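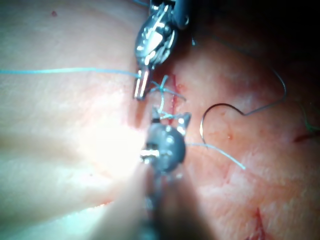
What the waiting list is hiding

Every hospital board now publishes a number. Ours is 57 days, printed on a banner in the main lobby at Skenside, and I am told I should be pleased because it used to be longer. The banner went up in December. I have walked past it enough times to start wondering what exactly is being measured.

The 57 days run from the date a surgeon puts you on the list to the date you are offered a slot. They do not include the wait to see the surgeon. They do not include the wait for the scan the surgeon wants before deciding anything, and they certainly do not include the weeks you spend getting a referral in the first place. If you turn down the date you are offered, the clock goes back to zero. If the hospital cancels, the clock stops, and your time on hold belongs to some other number that has no banner.

I don't think anyone at Skenside is lying. I think they were asked for a figure and picked the one that was easiest to bring down. Most of us would do the same if our budget hung on it.

What bothers me is how quickly the figure turns into policy. Utard, the consulting outfit the board hired to look at scheduling, produced a 30-page report that treats the 57 days as the patient's whole experience. Its main advice is to move more people into the "ready" group later in the process. Read that twice. If you add people to the list later, the list gets shorter. Their hips hurt for just as long.

The report also leans on a patient survey with 3,000 replies, which sounds like a lot until you check who was asked. The forms went out at discharge. Everyone who answered had already had their operation. The people still at home, taking painkillers and calling a phone line that closes at lunch, were not given a form. I would expect a restaurant to score well too if it only asked the people who got a table.

Defenders of the banner say some measure is better than none, and that you have to start somewhere. Maybe. But we have been starting somewhere for years. Grulari, the next county over, tried the same thing with its emergency room and got the posted wait down to 17 minutes. That was 17 minutes to see a greeter with a clipboard. The wait for a doctor was left off the sign, and as far as I can tell it still is.

My own suggestion is dull and would look terrible in a lobby. Start the clock when a patient first reports the problem and stop it when the problem has been treated. Leave it running through cancellations. Publish the longest waits along with the middle one, and put the two side by side – in the same size type, please.

The number would be ugly. It would probably stay ugly for a couple of years, and somebody on the board would have to stand up and say so. I doubt they will. The contract with Utard has already been renewed, and a second banner is on order for the Ziółkowski wing.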